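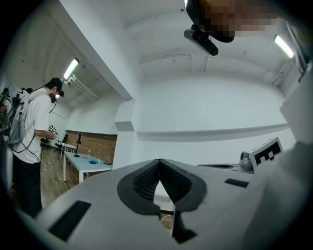 Questions about the Nistby winter ski and golf membership come in by email all year, and most of them are the same ones. Answers are below. If yours isn't covered, write to the front desk and Gwendolyn Tillman or whoever is on shift will reply.

## Membership

**What does the combined membership cover?**

Lift access at Nistby for the full ski season and unlimited rounds on the Divum course once it opens in spring. It also includes the practice range, the locker room in both buildings, and a club storage rack. It does not include lessons, rentals, or cart fees.

**How much is it?**

An adult combined membership is $900 a year. A junior membership (17 and under) is $200 with a paying adult. We don't offer a couples rate.

**Can I pay monthly?**

No. You can pay in two installments, with the second due before the golf season starts. Call the office to set that up, as the online form only takes full payment.

**I only ski. Is there a cheaper option?**

Yes, the ski-only pass. You can move up to the combined membership until the end of March by paying the difference. After that you would have to buy a separate golf membership.

**Can I lend my card to a friend?**

No. Cards have your photo on them and are checked at the lift and in the pro shop. A friend can come as your guest for $40, skiing or golf. Each member gets 7 guest visits a year, and unused ones don't carry over.

## Skiing

**When do the lifts run?**

From 9 a.m. until 4 p.m. The Nadar chair closes at 3:30. When the wind is high, the Nadar chair may not run at all, and we post that on the snow line by 8 a.m.

**Are the race gates open to members?**

On race club mornings, no. The rest of the time the Sesis run is usually set up with a practice course, and any member who has done the short safety talk can use it. Ask at patrol for the next talk. Helmets are required on Sesis for all ages.

**Do you tune skis?**

Yes. Drop them at the shop before 2 p.m. and they will normally be ready when the lifts open the next morning. Race edges take an extra day. Put your name on both skis, please.

**What happens if you close because of weather?**

Season memberships are not refunded for closed days. Day tickets and guest visits are honored on another day in the same season. Keep your ticket.

## Golf

**When does the course open?**

When the ground is firm enough. The back nine dries out later than the front, so we often open with nine holes only. Members can play the front twice and count it as one booking.

**How far ahead can I book a tee time?**

Seven days for members, three for everyone else. Bookings open at 6 a.m. If you can't make it, cancel by 5 p.m. the evening before. After two missed times without notice, you'll need to book by phone for the rest of the month.

**Who runs the lessons?**

Hollis Tran teaches golf from opening day through September, and coaches the adult ski race group in winter. Private lessons are 45 minutes. For group lessons, check the board in the pro shop.

**Can I walk the course?**

Yes, at any time. Push carts are free to borrow. Riding carts have to stay on the path on the par threes and anywhere that is roped off.

**Is there a dress code?**

Collared shirts and soft spikes on the course. Jeans are fine on the range and in the restaurant. Ski boots are not allowed upstairs.

## Other questions

**Can I pause my membership if I get hurt?**

Yes, with a note from a doctor. We credit the unused part toward the following year. We don't pay it out in cash.

**I left something in the locker room.**

Lost property is kept at the Nistby front desk for one month. Phones and wallets go in the office safe, so ask for those by name.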